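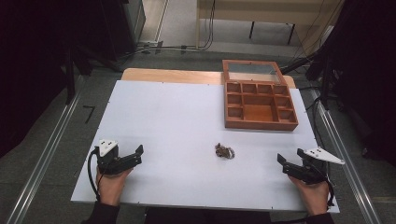 Jarmo Kettunen translated pump manuals from Danish for Drovum. The file on his screen had 7 sections and was due at noon. Section 2 contained the word "slip," which the term base rendered as "release" in one entry and "clearance" in another.

He wrote to Bent Hviid, the author of the source text. "Clause 8: does the valve let go, or is there a gap?"

Hviid replied within the hour. "Both. First one, then the other."

Kettunen split the sentence in two, assigned one term to each half, and logged the change. The reviewer, Nuala Ó Dubhghaill, returned the file with a single comment: the client's style sheet did not permit splitting sentences.

He opened the style sheet. It had been translated from Danish. He checked the name at the foot of the last page, found his own, and began drafting a query to himself.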